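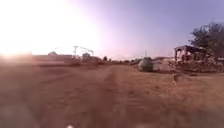 Moura support asked whether the rover had lost its GPS fix before it stopped. It had not. The fix held for the whole run.

**Ticket 2937: stops on outdoor track, no obstacle**
**Opened:** 02/06/2026
**Unit:** Flullenix rover, Mornau site
**Severity:** 3

The rover halts in autonomous mode with "path blocked" and won't resume until an operator clears the fault by hand. It only happens with the sun low and ahead of the front camera, on the left. Speed limit is set to 80 percent.

Tried so far:

- Cleaned the lens cover. No change.
- Swapped the camera cable. No change.
- Restarted the Likirico planner. Ran 400 m, then the same fault.
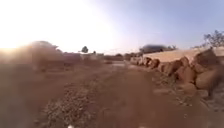
Check the exposure lock first, the Flullenix desk wrote back, because a locked value from a midday run will blow out one side of the view.

Exposure lock was on, left over from a test in May. Turned it off and repeated the route. Fewer stops, but the fault still came up on the stretch heading into the sun.

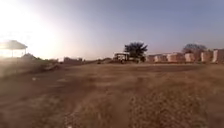

The planner log shows the left cells going to "unknown" a moment before each stop. Likirico treats unknown cells as blocked by default. The right side stays normal in every log we pulled.

Do not change that default while people are on the site. Keep the remote stop in hand for all runs until this is closed.
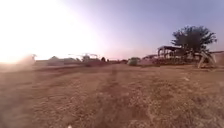

*Field track, low sun from the left.*

**Status:** open. Logs sent to Moura. Autonomous runs into low sun suspended, manual driving allowed.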